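共同工房における自作アームと模擬環境の製作
工作実習Ⅱ 最終報告書
第4班 報告書担当 テデスコ・デボラ(Debora Tedesco)

1. 目的

本実習では、共同工房の机の上で小物を片付けるロボットアームを一台製作し、あわせて、実機を動かす前に動作を試すための模擬環境を計算機上に作った。班の作業は、機構、制御基板、模擬環境の三つに分かれる。筆者は模擬環境と、実機との突き合わせを担当したので、本報告書もその部分が長くなっている。機構と基板については、製作中に変更した点を中心に書く。

班内では実機を「Linine」、模擬環境を「Stostano」と呼んでいた。以下でもこの名前を使う。

2. 作業場所と期間

作業は工房の奥の作業台で行った。工房の利用時間は夜9時までで、3Dプリンタの長い造形は夕方から始めると終わらない。そのため造形は午前に仕掛け、午後に組み立てをする日程にした。10月に入ってからは他の班とプリンタの予約が重なり、手首の部品だけ二度作り直すのに予定より長くかかった。

模擬環境の作業は各自の自宅でも行えるようにした。計算機の性能が班員ごとに違うため、描画の設定は一番遅い機種に合わせて決めた。

3. 実機(Linine)の製作

3.1 構成

Linineは6軸の卓上アームで、先端に二本指のグリッパを付けた。水平に伸ばしたときの到達距離は585 mmである。リンクは3Dプリンタで造形した樹脂部品で、根元の二軸だけはアルミ板を曲げた部品で補強した。モータは全軸ともシリアル接続のサーボで、制御基板から順番に数珠つなぎにしている。

最初の設計では肩のリンクも樹脂だけで作ったが、腕を伸ばした姿勢で先端が下がり、目標の高さに届かなかった。肉厚を増やしても下がり方はあまり変わらず、原因はリンクの曲がりよりも軸受けのはめ合いのゆるさにあった。軸受けの穴を小さめに造形し、リーマで仕上げる方法に変えたところ、下がりは目で見てわからない程度になった。

3.2 ケーブル

ケーブルは当初リンクの外側に結束バンドで留めていた。手首を回すと三軸目の付近で引っ張られ、通信が途切れることがあった。リンクの内側に溝を設けて通し、手首の手前に余長を持たせた。この変更のために前腕の部品を設計し直している。余長は最初に決めた長さでは足りず、手首を両端まで回しながら少しずつ延ばして決めた。

3.3 グリッパ

指の内側にはゴムシートを貼った。円筒の缶をつかむとき、平らな指では缶が横に逃げる。指の内側に浅いV字の溝を付けた形も試したが、今度は消しゴムのような薄い物をつかみにくくなった。最終的には平らな指に戻し、缶に対しては中心を正確に合わせることで対応した。つまり位置合わせの精度が要求されるようになり、4章以降の作業が必要になった。

3.4 制御基板

基板は市販のマイコンボードに電源回路と非常停止の接点を加えたものである。筐体には班員が持ってきたWodexの空き箱を使った。非常停止は、押すとモータ電源を直接切る。ソフトウェアを経由させる案もあったが、指導教員の指摘で取りやめた。電源を切ると腕が自重で落ちるため、試験中は作業台の手前側に古い座布団を敷いた。

4. 模擬環境(Stostano)の製作

4.1 方針

実機の試験は工房が開いている時間に限られる。また、動作計画の誤りで腕が机にぶつかると部品の造形からやり直しになる。そこで、机と周囲の家具を含む部屋を計算機上に作り、動作計画はまず模擬環境で通してから実機に移すことにした。

部屋は工房そのものを写すことはせず、住居の一室とした。最終的な用途を家庭の食卓の片付けと想定していたためである。家具のモデルは自由に使える配布物から選び、寸法の合わないものは拡大縮小した。

アームのモデルについては、はじめにLinineの設計データを変換して読み込んだ。しかし樹脂部品の細かい溝やねじ穴がそのまま面として残り、衝突判定が極端に遅くなった。形状を簡略化する作業は後に回し、部屋の配置と動作計画の確認には、既製の白黒のアームのモデルを代わりに置いた。リンクの長さがLinineと違うので、この段階の結果は動作の順序と干渉の有無を見るためだけに使っている。

4.2 座標系

模擬環境を作るうえで一番時間を取られたのが座標系の統一である。家具のモデルは作者によって上向きの軸が違い、単位もメートルのものとセンチメートルのものが混ざっていた。最初に読み込んだ椅子は机の百倍の大きさになり、部屋の外まで突き抜けた。

対策として、読み込みの際に必ず通す変換用のスクリプトを一本用意した。上向きをZ軸、単位をメートル、原点を物体の底面の中心にそろえる。原点を底面に置くと、床や天板の高さをそのまま物体の高さとして指定できる。この決まりにしてから、物が天板にめり込む、浮くといった誤りは減った。

4.3 物体の摩擦と質量

円筒形の物体は、初期の設定ではグリッパの指が触れた瞬間に滑って倒れた。摩擦係数を上げると倒れなくなったが、上げすぎると指を開いても物体が離れない。実機で缶をつかんだときの様子と見比べて値を決めた。厳密な測定はしておらず、この点は改善の余地がある。

質量は、工房の台秤で実物を量って入力した。缶は105 gであった。

4.4 腕の据え付け位置

腕の台座をどこに置くかは班の中で意見が分かれた。机の上に直接置けば到達範囲は広く使えるが、食卓の面積をふさぐ。床に置くと腕の長さが足りない。検討の結果、机の脇に置いた棚の上に台座を載せ、机の上へ腕を伸ばす配置にした。
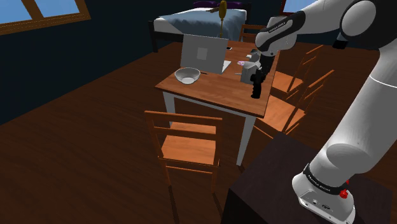

この配置では、腕は棚の側から机の上へ入り、物体の真上から指を下ろす。横から近づく動作も試したが、椅子の背と前腕が干渉する姿勢が多く、上から下ろす動作に一本化した。椅子は四脚とも机に寄せた状態を標準とし、引いた状態は扱っていない。

ノートパソコンとボウルは、つかむ対象に含めず、よけるべき障害物として登録した。どちらも机の上で場所を取るが、二本指のグリッパでは持ち上げられない。ベッドやスタンド照明は腕の届く範囲の外にあるため、衝突判定の対象から外して計算を軽くした。

4.5 動作計画

一回の動作は、待機姿勢、物体の上方、つかむ高さ、再び上方、置き場所の上方、放す高さ、待機姿勢の順に進む。上方の高さは障害物より高く取る必要がある。当初は固定値にしていたが、ノートパソコンの蓋に前腕が当たる例が見つかり、経路上の障害物のうち最も高いものに余裕を足して決める方式に改めた。

逆運動学の解が複数ある場合は、現在の関節角に最も近いものを選ぶ。これだけでは、物体の位置によって肘が机の側へ倒れる解が選ばれることがあった。肘の高さに下限を設け、下回る解は捨てるようにした。

5. 試験

5.1 模擬環境での試験

円筒の位置を机の右半分の範囲で無作為に変え、つかんで所定の場所へ移す動作を自動で繰り返した。試行は全部で1,037回である。途中で計算機が二度停止したため、記録は三つのファイルに分かれている。

失敗した試行の記録を見ると、位置合わせのずれで円筒を倒したものと、経路が見つからずに動作を始めなかったものが大半を占めた。後者は机の端に近い位置に集中しており、腕の届く限界に当たっている。倒した例については、指を下ろす速度を落とすと減った。速度を落とした設定を以後の標準とした。

5.2 実機での試験

実機では、作業台にテープで机の輪郭を描き、箱を積んで障害物の代わりにした。台座は模擬環境と同じく作業台の脇の棚に載せた。最初の試験では、棚が腕の動きに合わせて揺れ、先端の位置が定まらなかった。模擬環境では棚を動かない物体として扱っていたので、この揺れは現れていない。棚を作業台にクランプで固定し、さらに加速度の上限を下げて対応した。

固定後は、缶を真上からつかむ動作がほぼ計画どおりに行えた。ただし、電源を入れてからしばらく動かすと、先端の位置が少しずつ手前へずれる。モータの発熱が関係していると考えているが、原因の特定には至っていない。現在は試験の区切りごとに原点合わせをやり直している。

5.3 両者の差

模擬環境と実機で最も差が出たのは、指を閉じるときの缶の動きである。模擬環境では左右の指が同時に触れるが、実機では片方が先に触れ、缶が押されて動く。指を閉じる途中で一度止め、手首をわずかに動かして中心を合わせ直す手順を加えた。動作時間は延びたものの、つかみ損ねは少なくなった。

6. 残った課題

・Linineの簡略化したモデルを模擬環境に入れ、代用のアームと差し替える作業が途中である。外形は終わり、関節の可動範囲の設定が残っている。
・椅子を引いた状態を試していない。
・物体の位置は手で入力している。カメラで検出する部分は、較正用の板を印刷したところまでで終わった。
・小さい物体をつかむ試験は模擬環境でもわずかしか行っておらず、結果をまとめられなかった。
・発熱による位置ずれの原因を調べる。温度を記録しながら動かす予定である。

7. 材料と入手先

サーボと軸受けはRestrepoの通信販売でまとめて購入した。軸受けは一種類が欠品で、届くまでの間は手持ちの寸法違いを使って仮組みした。アルミ板、クランプ、台秤は工房の備品を借りた。ゴムシートは工房の端材である。予備のサーボは一個だけ購入しており、肩の軸で一度使った。

8. 班内の記録について

設計データと変換用スクリプトは班の共有フォルダに置いてある。前腕の部品は古い版のファイルが残っているので、造形する場合は名前の末尾が「溝あり」のものを使うこと。試験の記録は三つのファイルを順につなげれば読めるが、二つ目だけ列の並びが違う。先頭行に説明を書いておいた。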